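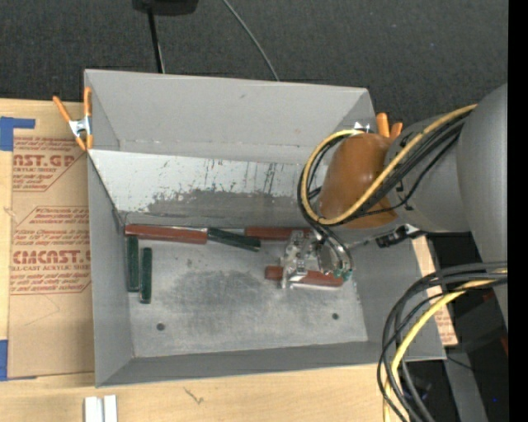
Na-rae Seol
2 min read

OK so I've been reading up on bin picking all week and I need to tell someone. Can a machine tidy up after us yet? Sort of! And I find the "sort of" thrilling.

Tools lying any old how in a metal bin, handles close together, one partly under the gripper. You or I would grab one without looking. For an arm, every one of those is a puzzle — where to pinch, what's on top, what happens when it nudges the side.

My uncle ran the stores at Drokby and reckons he put away about 200 screwdrivers a week. He'd have handed that job over in a heartbeat (he says he'd have kept the kettle).

Sloped sides are my new favourite topic. Things slide back towards the middle, so a fumbled grab isn't the end of it. Simple, cheap, clever.

Shiny things are still hard. So are floppy things. Socks, I'm told, are a nightmare. A chunky handle is much kinder, so my money's on the workshop getting proper help before the laundry does.

Someone asked if I'd have one in my kitchen in Prendton. Yes! Tomorrow! It can start with the cutlery drawer — I'll clear a space and wait.

05/07/2023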